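Wovora Farm Sanctuary Opens Second Barn for Older Goats and Sheep
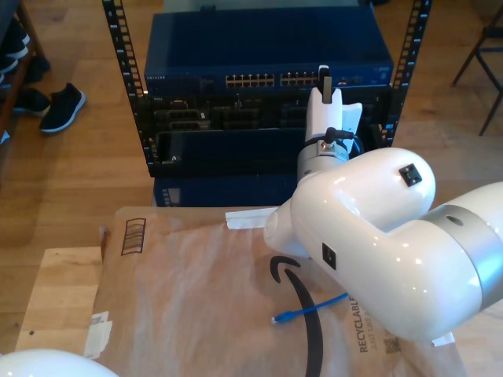 Black equipment rack with a blue network switch.

May 26 is not a date the sanctuary has marked before, but from 26th May it will have room for 40 more animals. Wovora Farm Sanctuary said the new barn will take goats and sheep that are past their working years or have been given up by owners who can no longer keep them.

The barn stands on the east side of the property, next to the existing hay store. It has 2 wings, one for goats and one for sheep, with a treatment room between them. Floors are level throughout and the doorways have no sills, so that animals with arthritis or bad feet can walk in and out without a step.

"Most of the calls we get now are for older animals," said Wendell Szabo, director of the sanctuary. "People ask if we have space, and for the past year we have had to put them on a list. We will start working through that list this week."

The first group to move in will be 30 sheep from a hill farm that is closing down. They have been checked by the sanctuary's veterinarian, Rania Mansour, and will spend their first weeks in a separate paddock before they join the resident flock. Several need dental work and all of them are due for shearing.

Mansour said the treatment room will change the way the staff handle daily care. Until now, hoof trims and injections were done in the aisle of the old barn, with the other animals looking on - and often getting in the way. The new room has a scale, a tilt table and a sink with hot water.

Building work was paid for by 600 supporters who gave to the barn fund, along with a grant from the Mundex Foundation. The foundation's grants manager, Mererid Ifans, visited the property earlier in May and met the staff.

"The sanctuary showed us a clear budget and a plan for feed and vet bills after the building was finished," Ifans said. "That mattered to us as much as the barn."

Feed for the new residents will come from Guvik, a local hay grower that already supplies the sanctuary. Zineb Erraji has been hired as barn manager and will live on site.

The barn will not be open to visitors while the sheep settle in. Guided tours of the rest of the sanctuary will go on as usual and should be booked ahead. Dogs are not allowed on the property.

Owners who need to find a home for a goat or sheep should call the sanctuary office and ask for the intake desk. Please do not bring animals to the gate without calling first.

Media contact: Reda El Ouafi, Wovora Farm Sanctuary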